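Toveo 涡轮增压与进气日志数据集 说明文档

这个仓库是我们几个改车的人攒了好几个赛季的东西,现在终于整理到能拿出来给大家用的程度了!里面是小排量涡轮发动机在街道、山路和赛道日上的运行日志,加上一套读取脚本和几个画图用的小工具。如果你也在折腾进气、增压控制或者空燃比标定,又苦于手头只有自己一台车的数据,希望这里能帮你省下不少个对着曲线发呆的晚上。

维护者:Roel Verbeke
当前版本适用的读取工具:toveo-reader,随仓库一起发布

目录

一、数据从哪里来
二、文件结构
三、通道说明
四、安装与快速上手
五、时间对齐
六、清洗规则
七、已知问题
八、适合做什么,不适合做什么
九、贡献数据
十、更新记录
十一、许可

一、数据从哪里来

最早的一批日志来自 Roel 自己那台车。他当时换了更大的中冷器,想知道连续全油门拉升之后进气温度到底能压住多少,于是每次出门都开着记录仪。后来俱乐部里的人陆续把自己的文件也丢了进来,格式五花八门,有的用逗号分隔,有的用分号,还有一份是从表格软件里复制出来的,小数点全变成了逗号。这些都处理过了,大家拿到的是统一格式。

目前收录 19 台车,全部是四缸涡轮增压,手动挡。改装程度差别很大:有的只换了进气和排气,涡轮还是原厂的;有的已经换了锻造连杆、加大喷油嘴和外置泄压阀。每台车的配置都写在对应文件夹的 car.yaml 里,包括压缩比、涡轮型号的描述、喷油嘴流量、燃油标号和轮胎尺寸。轮胎尺寸看着和发动机没关系,可是要从车速反推挡位就离不开它,请不要忽略。

记录仪有两种。一种是 Saston 的独立式记录仪,直接接模拟量传感器;另一种是 Wuyts 的行车电脑接口,走总线读数。两者的采样率和延迟都不一样,后面会专门讲。

二、文件结构

解压之后是这样的层次:

toveo-logs/
 cars/
 car_01/
 car.yaml
 pulls/
 laps/
 idle/
 car_02/
 ……
 tools/
 docs/
 splits/

pulls 里放的是单挡全油门拉升,每个文件只有一次拉升,从踩下油门前两秒开始,到松开油门后一秒结束。laps 是赛道日的连续记录,文件比较大,建议分块读取。idle 是冷启动和热车怠速,很多人觉得这部分无聊,我倒是特别喜欢!冷启动阶段的加浓修正、怠速阀的动作、水温爬升时点火角的变化,全在里面,翻一遍能学到好多东西。

splits 里有三份划分列表:train、val 和 test。划分按车进行,同一台车的日志不会同时出现在训练和测试里。早期有人按文件随机划分,结果模型把每台车的传感器偏移背了下来,分数漂亮得吓人,换台车就全乱了。

三、通道说明

所有文件都包含下面这些必备通道:

time:秒,从文件开头算起
rpm:发动机转速,每分钟转数
map_kpa:进气歧管绝对压力,千帕
iat_c:进气温度,摄氏度,传感器装在中冷器之后
ect_c:冷却液温度,摄氏度
tps:节气门开度,百分比
lambda:宽域氧传感器读数
ign_deg:点火提前角,上止点前为正
speed_kmh:车速

部分车辆另有可选通道:

egt_c:排气温度,探头位置见 car.yaml
fuel_p_kpa:燃油压力
oil_p_kpa:机油压力
oil_t_c:机油温度
wg_duty:泄压阀电磁阀占空比,百分比
knock:爆震传感器的原始电压,各车之间不能直接比较

特别提醒一下 map_kpa。这是绝对压力,不是表压。大家平时聊天说的“推了一巴”通常指表压,换算时记得加上当地大气压。山路上的日志海拔变化不小,car.yaml 里给的是当天出发时的大气压,要求精确的话请用熄火状态下的歧管压力读数重新校一遍。

lambda 为 1 表示理论空燃比。我们没有存成空燃比数值,因为有几台车烧的是含乙醇的混合燃料,直接写空燃比太容易误会了。

四、安装与快速上手

先装读取工具:

pip install ./tools/toveo-reader

然后在脚本里这样写:

from toveo import load_car
car = load_car("cars/car_01")
pull = car.pulls[0]
pull.plot("rpm", ["map_kpa", "lambda"])

画出来就是横轴转速、双纵轴的增压和混合气曲线。第一次看到自己的车和别人的车叠在一张图上,真的很过瘾!尤其是涡轮起压的那一段,同样的排量,不同的排气歧管,曲线的肩膀形状完全不一样。

如果要批量处理,可以用 iter_pulls:

from toveo import iter_pulls
for p in iter_pulls("cars", gear=3, min_tps=80):
 print(p.car_id, p.map_kpa.max())

min_tps 的意思是整段拉升过程中节气门开度不得低于这个百分比。设成 80 比较合适,再高的话,有几台车的节气门传感器在全开时本来就读不到满值,会被误筛掉。
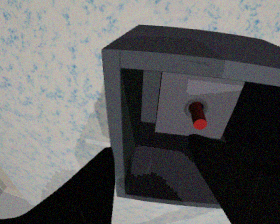
图 1:渲染图,深灰色盒形壳体,正面敞开,内有红色短圆柱销。

五、时间对齐

这一节请务必看完。Saston 记录仪的模拟通道和车速通道走的是两条路,车速会晚到一点。Wuyts 接口则是轮询式的,各通道轮流读取,所以同一行里的转速和歧管压力严格来说不是同一时刻的值。怠速时无所谓,全油门拉升时转速涨得飞快,差一点点就会让增压曲线整体往右挪。

我们的处理办法是把每个通道单独插值到统一的时间轴上,并保留原始时间戳。插值后的数据在默认字段里,原始数据在 raw 字段里。需要做控制辨识的朋友,请直接用 raw,插值会把泄压阀动作的陡沿磨圆。

宽域氧传感器另有气体传输延迟:废气从排气门走到探头需要时间,转速越低越久。默认字段没有补偿这一项,tools 里的 shift_lambda.py 可以按转速和负荷做近似补偿,参数要自己按探头位置调。默认参数是照着 car_01 调的,放到别的车上请先拿断油的片段检查一下:松油门断油时 lambda 会冲到很稀,这个边沿特别好认,拿来对时间再合适不过。

六、清洗规则

1. 水温没到工作温度的拉升一律移到 idle 目录下的 cold 子文件夹,不参与划分。冷车不该全油门,大家都懂,偶尔手痒也请别拿来当标定依据。

2. 拉升途中换挡的文件已经切开,切点前后各丢掉一小段。

3. 歧管压力传感器饱和的文件打上 sat_map 标签。有两台车还用着原厂传感器,增压稍高就会顶到量程上限,曲线顶部平得像桌面,请不要把它当成增压控制得好。

4. 轮胎明显打滑的片段打上 wheelspin 标签。判断依据是车速与转速之比偏离该挡位的固定值。

5. lambda 读数卡住不动的片段直接剔除。常见原因是传感器加热没完成,或者接头松了。

6. 车主姓名、车牌、定位轨迹全部删除。赛道日记录里只保留圈内里程,不保留坐标。

七、已知问题

car_07 的进气温度探头装在塑料进气管上靠近散热器的位置,停车再起步时读数明显偏高,跑起来之后会慢慢回落。拿它做中冷器效率分析会得出很悲观的结论。

car_12 用的是 Pladetti 的四线电磁阀,占空比方向和其他车相反。读取工具会自动翻转,raw 字段里仍是原样。

赛道日的机油压力在长右弯里有下跌,这是真实数据,没有坏点。那台车后来换了带隔板的油底壳,换装前后的记录都在,分别标了 pan_stock 和 pan_baffled。做机油系统的朋友看到这组对比应该会很开心!

爆震通道噪声大,锻造活塞的车尤其明显,冷的时候活塞敲缸声会混进去。我们试过几种带通滤波,效果都一般,有好办法请一定告诉我们。

还有一个读取工具的小毛病:路径里含中文时,旧版会报编码错误。升级到仓库里的版本即可,或者把数据放到纯英文路径下。

八、适合做什么,不适合做什么

已经有人拿这份数据做过的事情:比较不同涡轮的起压特性;训练进气温度预测模型,提前判断第几圈该收着开;检查自己的点火表是不是在某个负荷区间过于保守;给俱乐部新人讲课,让他们看清楚混合气在换挡瞬间会发生什么。最后这个用法我们当初根本没想到,效果出奇地好。

不适合的用法也要讲明白。请不要把别人车上的点火角直接抄进自己的行车电脑。压缩比、油品、进气温度、传感器误差,哪一样不同都可能让发动机进入爆震。日志记录的是那台车当时的状态,它不是推荐值。也请不要用这份数据推算绝对马力,我们没有测功机数据,用加速度倒推的话,坡度、风和车重都会掺进来。

车型覆盖也很有限,没有自动挡,没有六缸,没有柴油机,自然吸气的更是一台都没有。拿这里训练出的模型去套其他类型的发动机,误差多大我们心里也没底。

九、贡献数据

特别欢迎!流程很简单:

先复制 docs/car_template.yaml,把配置填好。不知道的项目写 unknown,别猜。

至少提供 9 次同挡位的全油门拉升,最好分布在不同气温下。拉升请在封闭场地或测功机上进行。

运行 tools/check_upload.py,它会检查必备通道、单位和时间戳。单位搞错是最常见的毛病,尤其是把磅每平方英寸当成千帕交上来。

把通过检查的文件夹打包,提交合并请求。附一小段文字说说这台车的来历,改过什么,踩过什么坑。这些文字我们都放进 notes.txt,好几位使用者说比数据本身还好看。

审核大概需要 28 天,赛季中会慢一些,那段时间我们多半趴在车底下。

十、更新记录

九月版
新增两台外置泄压阀车辆。
重写时间对齐模块,保留原始时间戳。
修复挡位识别在降挡补油时误判的问题。
car_03 的燃油压力单位更正为千帕。

上一版
新增 idle 目录。
划分方式由按文件改为按车。
新增 wheelspin 标签。

第一版
只有 car_01 到 car_05,没有读取工具,全靠手写脚本。

十一、许可

数据可自由用于学习、研究和个人改装项目,转发时请保留本说明文档以及各车文件夹里的 notes.txt。脚本部分可以随意修改。用在论文、视频或者博客里的话,注明 Toveo 日志数据集即可,顺手给我们发个链接就更好了,大家都很想看看你拿这些曲线做出了什么!

有疑问请在仓库里开议题,标题写上车辆编号和文件名,附上所用工具的版本号。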